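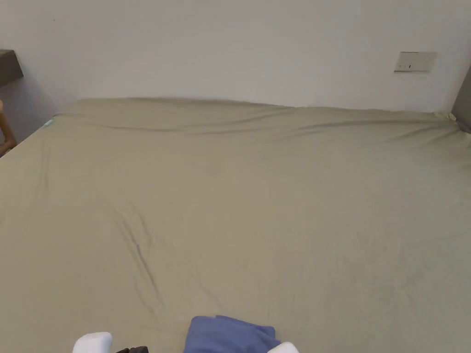
Making Up a Bed With a Fitted Sheet

These notes are provided for residents of furnished rooms at Geledov House. They cover the care of the bed, the sheet, and the clothing that is sorted and folded there. Residents are asked to read them before moving in and to keep a copy in the room.

Each room is supplied with two fitted sheets. Sheets are sized to the mattress and should not be exchanged between rooms, as the mattresses on the upper floors are deeper.

1. Start at the far side, next to the wall. Pull both far corners well down over the mattress before turning to the near side. Most wrinkles in a finished bed run along the far edge, where the sheet was not drawn tight.
2. Fit the near corners last. Lift the mattress slightly with one hand and pass the elastic under with the other.
3. Smooth the sheet from the middle outward with the flat of the hand. A long slanting crease usually means that one corner is sitting too high. Refit that corner instead of pressing the crease flat.
4. Check the label. On many sheets a small tag is sewn near a corner, and it may be used as a marker so that the sheet goes on the same way each time.

Do not pull the bed away from the wall by the headboard. Two persons should move it, holding the frame.

Clearing the Bed Before Folding

A bed is the largest flat surface in most rooms, and it is well suited to folding provided that it is clear. Small items are easily rolled into a shirt or carried off in a stack of linen. Phones should be moved first, followed by notebooks and any small item resting close to the headboard. A shelf on the wall may be used for this purpose, but not if it already holds a pile of clothes. In that case the pile should be brought to the bed and dealt with along with everything else.

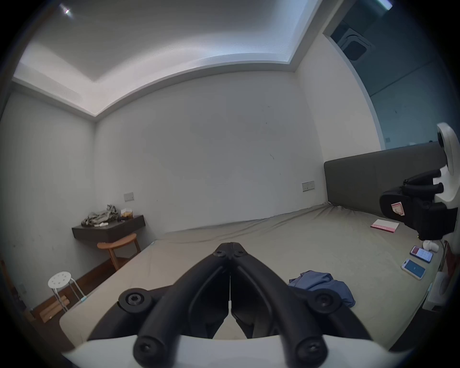 Stools are supplied to every room and may be used freely when sorting. Residents often leave them in a corner or under the wall shelf, where a round wooden seat stays out of the way until it is wanted. When folding begins, one stool should be brought to the side of the bed to receive the finished stack. A stool with a perforated seat is suitable for folded cotton, although a towel should be laid over it first if the clothing is fine or knitted. Food kept on a shelf, including snacks in clear containers, should be closed and set apart from clothing. Stools must not be stood on to reach the wall switches or the ceiling light.

Room lights should be on while sorting. Stains on gray and blue fabric are easily missed in a dim room, and a stain that has been through the dryer is much harder to remove.

Folding a Short-Sleeved T-Shirt

The following method is used in the Song Street laundry room and gives a fold of even width. It is intended for plain cotton shirts with a round neck.

1. Lay the shirt on the bed with the whole of it on the mattress. A hem that hangs over the side will drag the shirt out of line.
2. Open out both sleeves and straighten the shoulder seams. Cloth bunched at the shoulder will show in the finished fold.
3. Turn the shirt face down.
4. Fold one side in toward the middle and turn the sleeve back on itself. Repeat with the other side.
5. Bring the hem up to the collar, then fold once more.

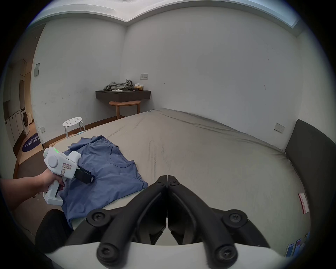 Geledov House | Linen and Room Care Department

The collar is the best guide to whether a shirt has been laid straight. On a blue T-shirt of the usual kind, the round neckline should lie open and even, with the inside of the back neck in view. If one sleeve is bunched toward the shoulder, take hold of the sleeve hem and draw it outward before making the first fold.

Shirts should be folded as soon as they are fully dry. Those left in a heap overnight will hold their creases and may need to be pressed. Heavy cotton may be hung for 20 minutes before folding. Ironing on the bed is not permitted in any room. A board is kept in the Faten Wing and may be borrowed at any hour.

Washing labels should be followed in all cases. The laundry detergent supplied is Nutinent, unscented, and one measure is enough for a full load. Fabric softener should not be used on fitted sheets. 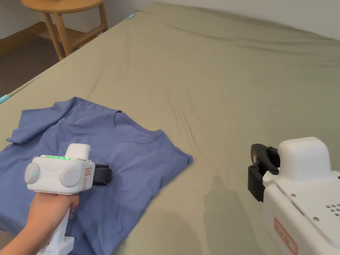 Page last changed: 2 Sep 2019

A crumpled shirt should be spread by hand before any fold is attempted. Begin at the chest, work toward the sleeves, and finish at the hem. Soft creases across the body may be left, as they will settle in the drawer.

Requests for a replacement sheet should be made at the linen desk on extension 31. Worn sheets must be returned at the time of exchange.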